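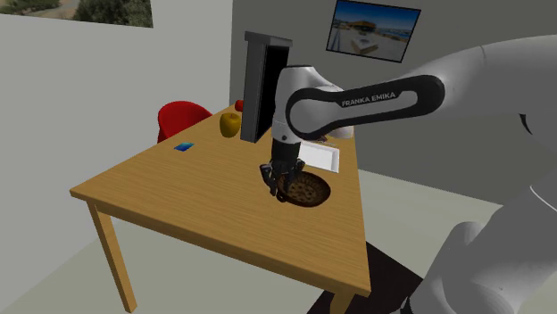

Figure 2. Simulated tabletop used for collection, with the Franka arm above the rim of the basket.

4. Data collection

4.1 Setting

All examples were gathered in simulation. The arm is a Franka Emika with the two-finger gripper, mounted beside a wooden table in a furnished room. Objects are placed on the table at the start of each episode from a fixed library, and the position and heading of each object are drawn afresh. The room itself is also varied: wall colour, floor, pictures and chairs are drawn from a second library, so that the policy cannot rely on a constant background. Figure 2 gives one such draw, with a woven basket near the middle of the table, a white tray behind it and a monitor further back.

The monitor and other tall objects were kept in the library although they take no part in any task. In early trials with Hivlow, our previous collection tool, the table held only the objects named in the instruction, and policies trained on those examples reached for whatever stood nearest the gripper. Adding objects of no use to the task removed most of this behaviour. It also made the planner slower, as many of the first paths it proposed passed through the monitor.

4.2 Generating episodes

Episodes are produced by Nesutach, a scripted planner with access to the full state of the simulator. For each task the planner picks a grasp, moves the gripper to a point above it, lowers it, closes the fingers and carries the object to the goal. Grasps on small solid objects, such as fruit, are sampled over the whole surface. Grasps on open containers are sampled only on the rim, with one finger inside and one outside. The approach to a rim grasp is vertical over the last part of the path; slanted approaches were tried and dropped after they pushed shallow containers along the table before the fingers had closed.

We collected 500 episodes for each of seven tasks. An episode is kept if the object is at rest within the goal region when the time limit is reached and no part of the arm has touched the table or a fixed object. Failed episodes are discarded and the layout is drawn again. This introduces a bias towards easy layouts, which we measured by recording the starting position of every discarded episode. The bias is strongest for objects placed close to the base, where the elbow has little room, and it is discussed further in Section 6.

Each kept episode holds the joint positions, the gripper opening, the commanded motion, the rendered views and a written instruction. Instructions were written by hand as templates and then filled in with object names. Where two objects of the same kind are present, the template must include a word for colour or place. Episodes in which the resulting instruction could refer to more than one object are flagged and left out of training, but remain in the released files.

4.3 Checks by hand

The success test described above reads only the final state and does not detect poor motion. Archie Lamont therefore replayed a sample of 173 kept episodes and marked any in which the object was dragged, dropped and caught again, or gripped in a way that a real gripper would not hold. The commonest fault was a rim grasp in which the fingers met the container at a single point, leaving it to swing while being carried. The simulator's contact model tolerates this. We added a limit on the rotation of the held object relative to the gripper, ran the whole collection again and repeated the check on a new sample.

A second fault concerned hidden objects. The planner knows the position of every object, including those that the arm covers in the rendered view, and will move directly to an object that the policy cannot see. We now require the target to be visible in at least one view when the episode begins. It may be hidden later, when the arm passes in front of it, and we treat such cases as normal.

4.4 Comparison sets

Two further sets were used for comparison. Ritchie contains the same tasks recorded by people steering the simulated arm with a hand controller. Its paths are longer and less even than those of the planner, with frequent pauses before the fingers close. Gresuten uses the planner but holds the room fixed, changing only the objects. All three sets share one file format and one control rate, and the same training settings are used for each. The version of the data described here was frozen in March 2021, and no episodes have been added to it.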